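November, 6:40 in the morning

Up before the alarm again. The sleep app says I got a score of 362, which would mean more to me if the app had ever said what the score is out of. Last week it was 8 points lower and I felt better. I wrote both numbers in the back of this notebook and I can't see what I'm supposed to do with them.

Plidano is the name of the app. I signed up for the trial in a weak moment, after reading one of those articles that says everybody over forty is walking around half asleep. The article was paid for by a mattress company called Vasholm, as I found when I got to the small print at the bottom. I signed up anyway, so I can't be too proud of myself.

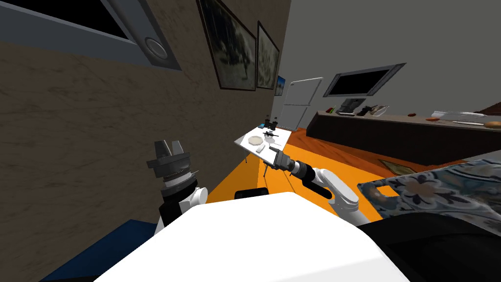
What bothers me most is the certainty. There are 1,440 minutes in a day and the app claims to know what my brain was doing in a third of them, going by how much my wrist moved. On Plidano's word I was in "deep restorative sleep" at 3:15. At 3:15 I was lying flat on my back listening to the neighbor's gutter drip and thinking about the car insurance. I lay very still, I'll give them that.

I tried the advice too, so no one can say I didn't. No coffee after noon, which made me mean. No screens in the last hour, except that you have to open the app to tell it you're going to bed. Magnesium tablets from Ratgate, 17 dollars a bottle, big as beans. I can't say they did anything. I can't say they didn't, and I suppose that's how they sell the second bottle.
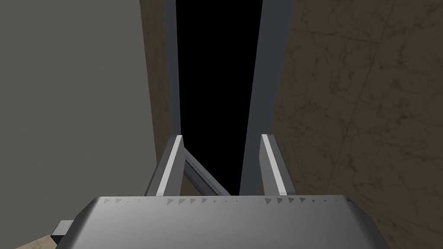 Inkwell Grouch

Later, after lunch. Went back and read the Plidano help pages, looking for any study at all. There's a page called "Our Science" with a lot of blue on it. It says the scoring is based on the Bárány method. I looked for the Bárány method in three places and found it only on pages that sell things. Maybe it's real and I'm bad at looking. But if I had a method I'd put it where people could read it.

My grandmother slept four hours a night, by her own account, and got through most of a century in a bad temper and good health. That proves nothing either, I know. I keep catching myself wanting it to.

Put a bit of this up on the blog while the soup was on. The first answer came in before I'd washed the bowl.
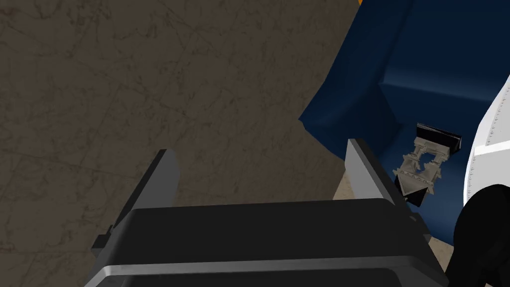
Marshgrass wrote that I was being unfair, that the score was never meant to be read one night at a time, and that after three months the trend had shown her she slept worse whenever she ate late. Fair enough. I asked if she hadn't known that already from lying awake with heartburn. She said yes, but now she believed it.

I've been turning that over all evening – I don't like it much, and I don't have a good answer to it. The trial runs out at midnight. I've taken the band off and put it in the drawer with the dead batteries, and I haven't canceled yet.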